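厨房台面换白色后悔吗？有水渍和黄印怎么弄

Solomiia Palamarchuk 提问 · 家居维修版块

租的房子，7月刚搬进来，厨房那张台子是白面的，房东说是前任租客换的，材质他也不清楚，摸着滑滑的，敲起来声音发闷。住了没多久就发现两个毛病：一个是放过热杯子的地方有一圈白雾，擦不掉；一个是靠灶台那边慢慢发黄，不是油，指甲刮不下来。

试过洗洁精，没用。试过小苏打糊，黄的地方淡了一点点，白雾圈完全没变。不敢再上别的了，押金还在房东手里。。。

想问：能不能自己弄好，还是得叫人？另外平时怎么保养，大家做饭的时候垫什么？预算不多，最好超市能买到的东西。先谢了

Bohdan Moroz

先别乱擦，尤其别用钢丝球和去污粉，亮面一磨就哑了，到时候比黄印还显眼。

先搞清楚是什么面。找个看不见的角落，比如台子底下的边，滴一滴水放十分钟。水珠还是水珠，多半是贴面或者烤漆。水渗进去颜色变深，那是石头或者水泥一类的，下面说的就不适用了，另外开帖问。

白雾圈：热气把表层闷住了，轻的能救。干毛巾叠两层盖上去，电吹风中档，离远一点，吹一会儿停一会儿，摸着温就行，别烫。我家那圈弄了2次才退干净。熨斗也有人用，我不推荐，手一抖就完了。

黄印：看深浅。浅的是油烟加清洁剂没冲干净，一层一层积的。白醋兑温水，一比一，厨房纸浸湿敷上去，五分钟揭掉，清水擦，再擦干。注意一定要擦干，很多人黄就黄在这一步，擦完湿着就走了。石材别用醋！！切记

深的、边界清楚的那种，是烤的，材料本身变色了，擦不回来。

平时我切好的菜都先放分格盒里，不直接堆台面上，汤汁酱油不会到处流。深色的盒子好处是番茄汁咖喱染了看不出来，坏处是洗没洗干净也看不出来，哈哈 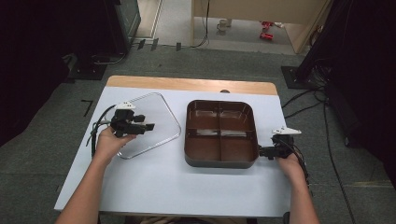
白醋敷完要不要再打一层蜡？

不用打，贴面的台子吃不进蜡，表面糊一层反而粘灰，擦干就够了。

还有押金的事，搬进来有没有拍照？有的话翻出来看看黄印是不是本来就在。在的话直接发给房东，别自己掏钱。

Melaniia Holovko

楼上说得挺全的，补几句。

电吹风那个我试过，有用，但是我那圈是放了一晚上的汤锅，太深了，只淡了一半。后来找人来看，说换面板要整块换，算了，上面摆了个果盘。

清洁剂我用过Hastero的和Dakura的，都是在小区门口那家买的，我用着差别不大，Dakura味道重，开窗。买之前看背面说明，写着含漂白成分的就别买，白台面越漂越黄，我吃过亏。

隔热垫买厚的，硅胶的，买2个，灶台边一个，水池边一个。木头的也行就是会发霉，要经常晾。薄的布垫子基本没用，锅底的热照样透过去。

拍照记录的话白天拍，关灯，灯一开黄印就拍不出来了，或者整张都发黄，房东要跟你扯皮的。最好同一个地方隔60天再拍一张对比，看它是不是还在变深 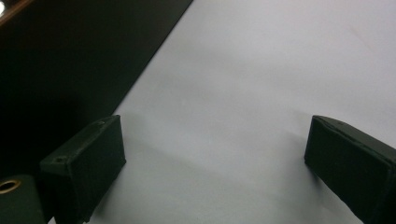

近拍，底下是一片浅色的平面

Severyn Harasym

换一张不就行了，二手的白桌子很便宜

（Solomiia Palamarchuk 回复：是固定在墙上的，换不了……）

那当我没说。贴张自粘膜吧，退租前撕掉。撕的时侯慢一点，边撕边用吹风机吹，不然留胶。胶用食用油抹一下，等一会儿再擦。

Solomiia Palamarchuk 补充

晚上回来更新一下。水滴测试做了，水珠没渗，应该是贴面。白雾圈吹了一轮，边上那半圈淡了，中间还有，明天再来一轮。醋也敷了，浅的那块好多了，靠灶台最里面那条没动静，估计就是烤的。

入住照片翻到了，那条黄的本来就有！已经发给房东，还没回。隔热垫先买了2个。谢谢大家，有结果再来说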